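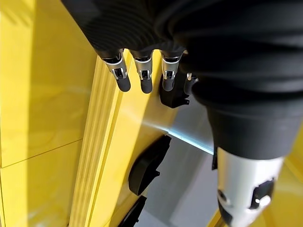
Ticket: Label printer stops mid-batch, error 259
Site: Stenham, parts store
Opened: 5 November 2025
Priority: Normal
Status: Resolved, monitoring

Reported problem

The shelf label printer (Lüthi desktop thermal, network model) stops partway through a batch. The status light goes amber and Plisico shows "Error 259: device not ready". Single labels print normally. Batches of up to a dozen labels usually complete. Longer batches stop at a different point each time. Clearing the error in Plisico and resending prints the whole batch again from the first label, so the store ends up with duplicates.

User states that the fault began after the print server was moved to Odia. No changes were made to the printer itself. Media and ribbon are the same stock that has been in use since August.

Environment

Printer is on a wired connection, static address. Print jobs go from the Plisico client to the print server at Odia and back to the printer over the site link. Labels are the small size used for shelf lips and bin fronts.

Step 1. Media and sensor

Removed the roll and checked for adhesive on the platen and the gap sensor. Light dust only, cleaned with an alcohol wipe. Reloaded and ran gap calibration. Calibration passed. Printed a configuration label: darkness and speed as expected, media type set to gap. Resent the long batch. Stopped with 259. Media ruled out.

Step 2. Local print test

Connected a laptop directly by USB and sent the same batch as a raw file, bypassing Plisico and the server. All labels printed. Repeated with the printer still warm from the first run, same result. Print head overheating ruled out. Fault is upstream of the printer.

Step 3. Network

Replaced the patch cable and moved to another switch port. No change. Continuous ping from the server to the printer during a batch showed no lost packets, but reply times rose sharply when the printer paused to empty its buffer. Checked for an address conflict, none found.

Step 4. Plisico device profile

The profile on the new server was created from the default template and was not copied from the old one. Differences found:
Ready timeout: old server 4000 ms, new server 2000 ms.
Status polling: old server after each job, new server after each label.
On failure: old server resume, new server restart job.

The third setting explains the duplicates. The first two together explain the stop. When the buffer is full the printer does not answer the status poll in time, and the server marks it as not ready.

Changed all three settings to match the old server. Restarted the print service. Settings held after the restart.

Step 5. Retest

Sent a batch of 80 labels from the store terminal. Completed, no error. Sent it again while a stock report was running over the same link. Completed. Opened the printer cover in the middle of a third run to force a fault, closed it and pressed resume. Printing continued from the next label with no duplicates.

Asked the user to scan labels already applied to the yellow shelves in the slotted-upright racking, as some had come from the failed batches. Codes read correctly. Surplus duplicates to be destroyed by the store.

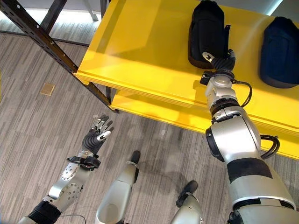 Resolution

Error 259 was caused by the short ready timeout and per-label polling in the default device profile. Profile corrected on the Odia server.

Follow-up

Export the corrected profile and save it as the site template.
Check the second Lüthi printer in goods inward, which uses the same default profile but has only been used for single labels so far.
Ask Plisico support whether the restart-job default can be changed globally. Request sent, awaiting reply.
Close ticket after two weeks without a repeat of the error.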